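Clukosport Rastham: Questions About Rope Courses

Do I need my own equipment?
No. Harness and helmet are included in the course fee. Please bring only closed shoes and gloves that fit you well.

What kind of rope do you use for knot practice?
We have several kinds. The twisted type is good for beginners, the turns are easy to follow with the eye.

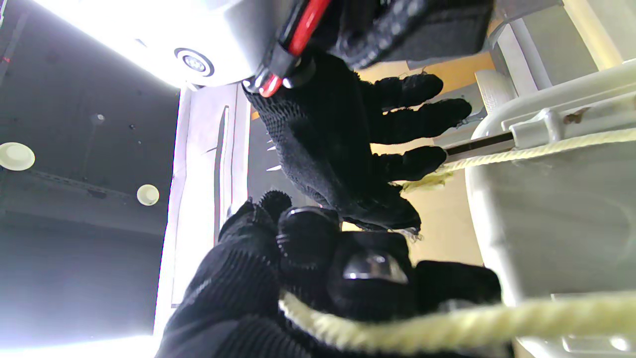
Pale yellow twisted rope and black knit gloves.

Can I buy rope from you?
Yes, we sell it in pieces of 16 meters. For a full roll, please write to Dalia Lukoševičius one week before.

How old must my child be?
We accept children from ten years. Under this age, one parent must stay in the hall during all the lesson.

What if I miss the Wednesday class?
You can come to another group in the same month. Tell Ekene Okoro at the desk, so he can change your name in the list.

Is there parking?
Yes, behind the hall, on the Cokville road side. It is free after 5 p.m.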